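7.4 Contact stop in the narrow passage (fault 602)

This section is for operators who run the Stumar two-arm robot in the Uvitz simulator before they send the same task to the real machine. Please read it completely the first time. If you already know the fault, you may begin at step 1.

Fault 602 means that the contact monitor has found a force on one or both arms which the task did not expect. The simulator then holds all joints in their last position. The picture stays on the screen, and the clock in the status bar stops. The program has not crashed, even if it looks so. Do not close the window, otherwise the contact record is lost.

The fault happens most often in the passage scene, where the robot drives between two walls and must reach to the far end with both arms. In our own tests at Cerkuvov in February we had 14 stops with this code. Most of them came from the wrist view being trusted too much. When a gripper faces a large dark panel, this view gives very little sense of distance, and an operator can drive on for several centimetres without noticing that the panel is coming nearer. 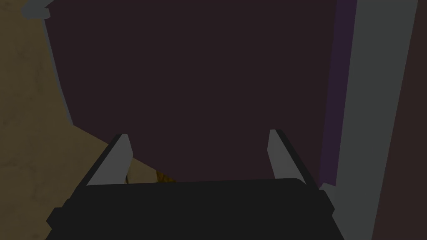

For this reason the approach speed is limited to 30 mm per second when the wrist view is the active view. The limit can be removed in the Motion menu, but we ask you to leave it on until you have finished section 8.

CAUTION
A contact in the simulator has no cost. The same contact on the real robot can bend a finger or break the wrist cover. Never transfer a task to the real robot while a fault 602 is open in its record.

Finding the cause

1. Press Hold. The button becomes orange. If it stays grey, press it again and wait until the colour changes.

2. Open the Contacts list and read the first line only. The first line is the contact which caused the stop. The lines under it are usually consequences, and it is easy to lose time with them.

3. Write down the name of the link. Names beginning with L belong to the left arm, names beginning with R to the right arm. B is the body.

4. Change from the wrist view to the body view (key V). Compare both arms with the walls on their own side. Look also at what lies or leans low along the walls – thin parts are simple to miss when you watch only the gripper.

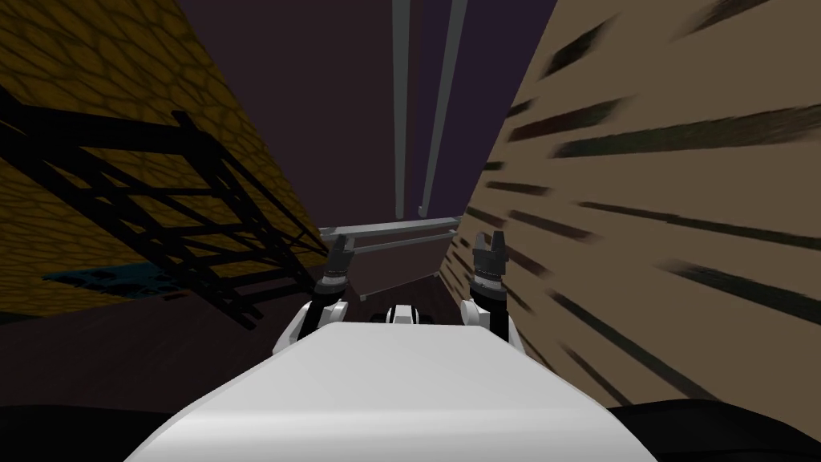 Figure 7-3. Body view in the passage, both arms reaching forward between the yellow wall and the tan wall.

5. Switch on the collision shapes (key C). Each object is now drawn with the simple shape that the simulator uses for the calculation. This shape can be bigger than the visible object. If the two differ by more than 6 mm near the contact point, the fault is probably in the model and not in your driving. Continue then with "Model fault" below.

Releasing the arm

6. Select only the arm which is named in the first line. Leave the other arm locked.

7. Choose Retreat. The arm moves back along the path by which it arrived. Do not steer it sideways by hand, also when there seems to be enough room. In the passage a sideways movement of the elbow often touches the opposite wall, and you will receive a second fault.

8. When the line in the Contacts list has disappeared, repeat steps 6 and 7 for the other arm if it was also named.

9. Drive the body backwards until the clearance value is green on both sides. Then press Clear fault.

Note: If Retreat is not available, the path memory was full at the moment of the stop. Load the last save point. You cannot recover the arm in another way.

Model fault

10. Save the scene under a new name. Do not write over the delivered scene.

11. Open the object in the scene editor and choose Rebuild shape, with the setting Fine. The calculation can take several minutes for ladder shapes and other open frames. With the setting Coarse the openings in a frame are filled as if it were a solid plate, so the arm is stopped by something that you do not see.

12. Run the task again from the beginning, at the limited speed. Watch the clearance value and not only the picture.

If the fault returns at the same place, send the contact record and the saved scene to Halvorsen support. Write in the message which view was active at the stop. Leilani Haddad answers questions about scenes and models, and Willy Mertens those about arm control and the path memory. Please do not send screen pictures alone, as the forces cannot be read from them.

Fault 603 (contact with the body only) is described in section 7.5.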